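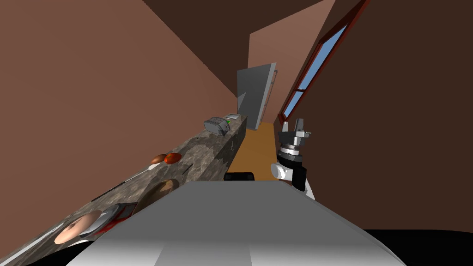 Pre-run check, kitchen sim and shop arm, June 14, 2019

Flalard build, shared bench at the Brelasport workshop. Comments by whoever did the check. Unsigned lines don't count as passed.

1. Gripper. PASS. Two fingers, pointing up at the start pose, gap between them. The sim says the gap is right. The sim always says that. Measure the real one.

2. Clearance to the counter. PASS IN SIM ONLY. Toaster, roll, tomato, bowl and plate are all on the counter. I don't believe the bowl's friction value and would like to know who picked it.

3. Door at the far end. COMMENT. Modeled partly open. Ours gets propped, slammed and left any old way, so don't treat this as tested.

4. Second arm. NOT CHECKED. Can't judge it from this view. Turn the camera and redo.

5. Emergency stop. FAIL. Arm took 15 tries to stop cleanly every time, and the Polák relay still clicks twice. Replace before anyone stands within reach.

6. Supply. PASS. 220 watts at the plug, arm moving. Cable tie missing at the base - fixed.

7. Run log. COMMENT. 526 sim runs without a collision, according to the Flemance script. The script also logged a pass in April with the arm unplugged. Check by hand.

8. Floor tape. FAIL. Peeling on the door side.

Real arm stays off until 5 and 8 are signed. Recheck takes roughly 15 minutes.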